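Thread: planning the money for a second gripper cell. Notes from our budget round, posted in case they help another small workshop. Numbered so I can refer back.

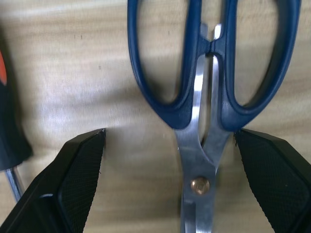

1/ Scope

The job is tool sorting. Hand tools come back from hire mixed together, and the cell picks each one from a wooden surface and puts it in the right tray. Scissors, screwdrivers, pliers, small spanners. The first cell has one arm, one two-finger gripper and one wrist camera. The second will be the same unless the quotes say otherwise.

2/ Start with the parts list

Write down every type of item the gripper has to hold before you ask for a price. We have 197 lines in our list. Each line has the longest side, the thickest point, the weight and the surface where the fingers will touch. Ferex asked for exactly this on the first call and would not quote without it. Fair enough.

3/ Stroke

Stroke is the total opening between the fingers. Suppliers like to quote payload first, but almost nothing in a hand tool list is heavy. Width is what decides the model. Take the widest grip point you need, then add clearance on both sides for position error. If you buy to the exact width you will be paying for a better camera later.

4/ Where to grip scissors

Scissors are the awkward line in our list. Options are across the handles, across the blades near the pivot, or one loop only. Handles are wide and made of plastic. Blades are narrow, polished and can open in the grip. We specify the grip point per item in the list, so the supplier tests the same thing we will run.

5/ Finger pads

Budget for these as a consumable, on their own line. We run black pads with a fine knurled pattern. Good on plastic and rubber handles, less good on polished steel. Sarkora sells smooth pads for the same mount and we have put both types in the plan. Ask for the price of a pair and the price of a box. The difference was large enough to change our stock level.

6/ Pads, continued

Ask how they are fixed. Screws are slow but predictable. Glued pads are cheaper on the quote and cost you more in downtime. Put the time for one change into the spreadsheet, multiplied by the number of changes you expect in a year.

7/ Camera

The wrist camera sees the item and both fingertips, and that is the view we want to keep. It also sees a lot of glare. Pale wood and polished blades both throw back light, and a highlight can hide an edge. Visser offered a higher resolution camera as a fix. More pixels of glare is still glare. We moved that money to lighting.

8/ Lighting

Diffuse light from two sides, fixed to the cell frame. Dimmable. The quote should include mounting brackets and the power supply; two of the ones we received left them out.

9/ Work surface

A light wooden surface gives good contrast with dark handles and poor contrast with bright steel. A matt grey sheet costs very little and can be swapped in an afternoon. I have put in money for a trial of three surface colours. Do this before spending on software. Marks and specks in the surface matter too, so allow for replacement sheets.

10/ Item spacing

Check what the cell does when a neighbour is close to the item. A screwdriver beside the scissors takes up room that a wide-open finger may need. Either the fingers must be slim, the software must choose another angle, or somebody has to spread the tools first. The last option is labour and belongs in the running cost. We left it out of the first budget and had to correct it in November.

11/ Arm

Same model as the first cell. I looked at a cheaper one from Prusent. The arm itself was fine on paper, but it needed a different controller, a different pendant and a second set of spares. Once those were added the saving went to almost nothing. Your result may differ if you have no first cell to match.

12/ Spares

For each cell: one full set of fingers, 9 pairs of pads, one camera cable, one gripper cable. The cables get their own line. A wrist cable bends on every pick and will wear out before anything else on the arm. Check the lead time for each part as well as the price. Our longest is 49 days, for the fingers.

13/ Safety work

Price the risk assessment separately and get it done by somebody who will look at the items as well as the machine. A gripper holding a sponge and a gripper holding open scissors are different cases, even with the same arm at the same speed. Blade items may need a lower speed or a guard. Both affect cycle time, so this has to come before the payback sum.

14/ Payback

Use measured picks per hour from your own items. Supplier figures are usually for one clean, boxy part in a known place. We took our first cell's rate including stops, then reduced it a little for the added blade items. The second cell still pays for itself, but over 2 years, and the first version of the sheet said much less than that.

15/ What to ask for in a trial

Send real items, used ones, including the worn and shiny ones. Ask for the full log of attempts. A video of one good pick is of no use for planning. Ask who will be standing next to the cell during the trial and what they are allowed to touch. Ferex and Sarkora both agreed to this in writing. Visser wanted to choose the items, so we have asked again.

16/ Payment stages

Part on order, part on delivery, the rest after acceptance on site with our list. Keep the last part big enough to matter. Write the acceptance test before the order goes out, with item types, number of attempts and what counts as a failed pick. A dropped item is a fail. An item placed in the right tray the wrong way round - decide now, since they will ask.

17/ Contingency

We hold just over 9 per cent. Most of it is expected to go on fingers. Custom fingers nearly always need a second version, and the second version is rarely in the quote.

18/ Status at December 20, 2025

Parts list frozen. Arm and gripper quotes in. Lighting quote being redone with brackets included. Surface trial next, then the order. I will add the spreadsheet headings to this thread once I have removed our prices from it.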